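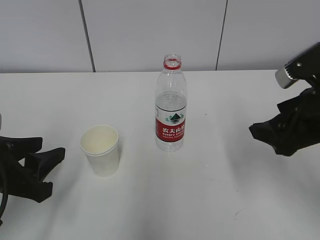

*Le poste de travail à deux bras, atelier partagé Windmont.*

L'atelier Windmont cherche deux personnes pour rejoindre le projet Castillo : deux bras robotisés montés de part et d'autre d'une table, que nous programmons le soir et le week-end. L'exercice en cours porte sur un gobelet en papier et une bouteille d'eau ouverte. Participation bénévole, matériel fourni.

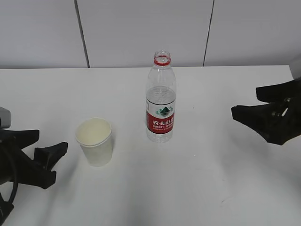 ## Ce qu'il y a à faire

- reprendre le câblage des pinces et le passage des câbles le long des bras ;
- dessiner et imprimer de nouveaux doigts — les fichiers actuels sont sur le serveur ;
- téléopérer les bras et noter chaque essai.

Pour le gobelet, le bras gauche doit doser son serrage, le papier se déforme vite. La bouteille revient au bras droit.
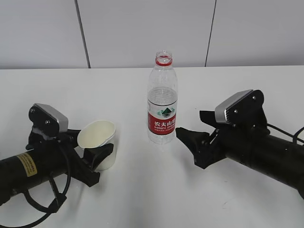
Le versement de l'eau viendra ensuite, pas avant décembre. Il faut donc pouvoir s'engager jusque-là, à raison de 4 heures par semaine. Des bases en Python ou en électronique suffisent. Anglais utile pour les notices.

## Candidature

Écrire quelques lignes à Edgars Siliņa ou Jucélia Barros, à l'accueil de l'atelier, 681 route de Fletbridge, avant le dimanche 20 octobre. Pas de CV. Préciser les soirs disponibles.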